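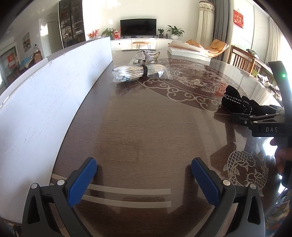

Posted by Samira Sabbagh in Household | December | 3 comments

The glass-topped table in the living room is the largest flat surface we own, and for most of the year it works as a shelf. The etched pattern (clouds, a pair of carp) had not been fully visible for some time. On Monday I set out to clear it and to get the small stuff into one place.

The method is the one I used on the hall closet. Everything on the table is assigned to one of four groups: clothing, long items, flat items, small items. Clothing goes to the bedroom, including single pieces with no partner. Long items are bundled and tied once around the middle. Flat items stand on edge against something solid. Small items go in a tray.

The long items gave the most trouble. A bundle with one tie fans out at both ends when it is picked up. Two ties, each a hand's width from the end, hold better, but then the bag has to come off first and go back on afterward. I left the plastic on and used a single dark band. Carla Aoun, who moved house twice last year, recommends a cardboard tube. A tube costs more than the problem is worth at this length.

Glass over wood needs some care during sorting. Grit under a box will mark the surface, so I lift things and do not slide them. For cleaning I use a damp microfiber cloth and then a dry one, working along the length of the table. Spray cleaner applied directly to the top can run under the glass at the rim and leave a haze that takes days to clear.

Small items were done on the floor. The rug is softer than the glass, and anything dropped stays where it lands. The tray is white cardboard with a flat tan base.
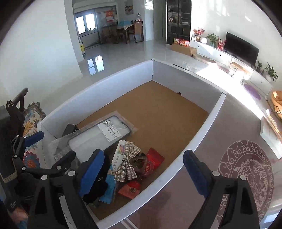 I start in one corner and build outward, largest pieces first. Anything already in a packet stays in the packet. Labels face up where possible, which saves reopening a bag to find out what is in it. Red packets go together. Jewelry and hair ornaments should have a pouch each, as rhinestones scratch whatever they travel with, but I had fewer pouches than ornaments and the bow went in loose.

Screen protectors are a separate case. They are easy to buy for the wrong phone and hard to identify later. Keep the printed label with the protector until it is on the phone. I have a folder of unlabeled ones from the Temstead apartment and have never matched any of them.

I considered dividers. Bucur sells a set that can be trimmed with scissors, and Jad Srour has them in his desk drawer. They suit items of similar height. Mine range from a sticker to a box, so open floor space is more useful for now.

Remaining work: find a lid for the tray, wipe the table a second time in daylight, and decide where the tall panel goes. It is too wide for the closet. The wall behind the bedroom door is 80 cm and I have yet to measure the panel.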